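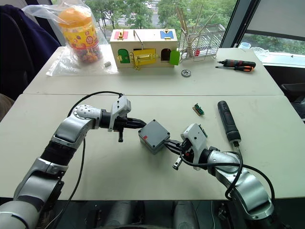
I have never trusted a junction box that promises to be "tool friendly". The grey plastic one I've been fiddling with is square with rounded corners and a screw at each one, same as the boxes my father put up in the garage, and I'd have bought his kind again if Rebecca Fiore hadn't gone on about Bevine for a whole lunch.

Her argument was that the lid goes back on in seconds with a cordless screwdriver. Maybe. Four screws is four screws, and I've stripped enough plastic threads with a power driver to be wary. I do the first few turns by hand now, then let the driver finish on its lowest setting. Slower, yes. I also haven't cracked a lid since September.

The small red sticker bothers me more than it should. I peeled one off an older box and it left a gummy patch that held every speck of dust in the house.

Then there's the toy. Samuele Lombardi swears by those wooden latch boxes with the coloured doors, and claims his daughter learned patience from hers. I'm not convinced -- a kid who can work a brass hasp can also work the cupboard where the candy lives, and an orange lid isn't going to slow anybody down. I said so and he laughed, but I noticed he's moved his jar to the top shelf.

Next job is the garage box. The old lid is brittle, and I still haven't decided between Bevine and whatever the hardware store has in the bin by the till.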